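Wetcombe Workroom - Notebook
Entry: September 25, 2022
Entered by: Evander Pringle
Subject: Packing bench, soft food packages into baskets

The purpose of this entry is to record the present arrangement of the packing bench and the working practice for soft packages, so that colleagues at Wetcombe and at Imrie may follow the same method. It replaces the page I wrote in May, which dealt only with cartons and should no longer be used for bagged goods.

Bench. The pale tabletop remains in use. The patterned cover that was tried in the spring has been withdrawn and returned to the Bilent store. It slid under the baskets and its edges had begun to curl. Staff found the plain surface easier to wipe down, and crumbs and scraps of film show up on it at once. The top is to be cleared and wiped before each packing period, and again before the baskets are brought across. Nothing is to be stored on it overnight, including labels, tape and personal cups. The lamp settings are unchanged and should be left as they are.
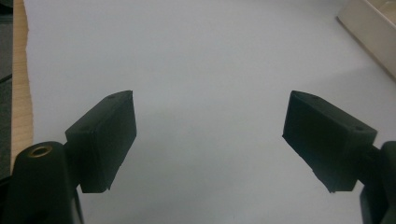 The wiping cloths are kept on the hook by the sink and are changed daily. Spray is applied to the cloth and never to the table, as overspray was found on several labels last spring and two of them had to be reprinted. I have asked that the spray bottle be kept on the lower shelf, away from food, and I will check this at the end of the week.

Baskets. The plastic baskets are preferred to cardboard trays for all bagged goods. The trays softened at the corners after repeated use, and the bags tended to fall over in them. A basket holds its shape and can be washed. The stock sheet now shows 90 baskets across both rooms. Damaged ones are to be set aside under the side counter with a note, and should not be put back in the stack in the hope that someone else will deal with them.

Packages. Soft food bags have taken more of our attention than any other item this month. They have no fixed shape, and the film creases wherever it is held. The following practice is adopted:

Stand the bag up before letting go of it. A bag laid flat takes up the floor of the basket and hides whatever is placed beneath.
Hold the film where it gathers naturally. Do not pull on a sealed seam.
Lower the bag until it meets the bottom of the basket, then release. Do not drop it.
Place heavier goods first. Corn and other firm items go in ahead of anything that crushes.
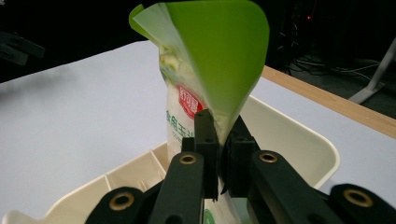

On the matter of labels, the corn (食用玉米) is to be entered on the stock sheet under its printed name, with the English word beside it. The earlier sheet used the English word only, and three different products were entered on the same line as a result. Toltier has agreed to supply a revised sheet with a wider column for this purpose. Until it arrives, please write small.

Sheet number 573 is the current one. Older sheets may be kept for reference but must be struck through - a single diagonal line is enough. The order for 2,000 replacement labels has been placed and will be held at Bilent until the shelf here has been cleared.

Matters outstanding. The side counter requires a new strip along its front edge. The second stack of baskets at Imrie has not been washed. I have not settled whether bags with a torn corner should be packed or returned; for the present they are to be returned, with the corner folded over and taped. Colleagues who have a view on this are asked to write it on the facing page and sign it.

Next entry to cover jars and lids.

E. Pringle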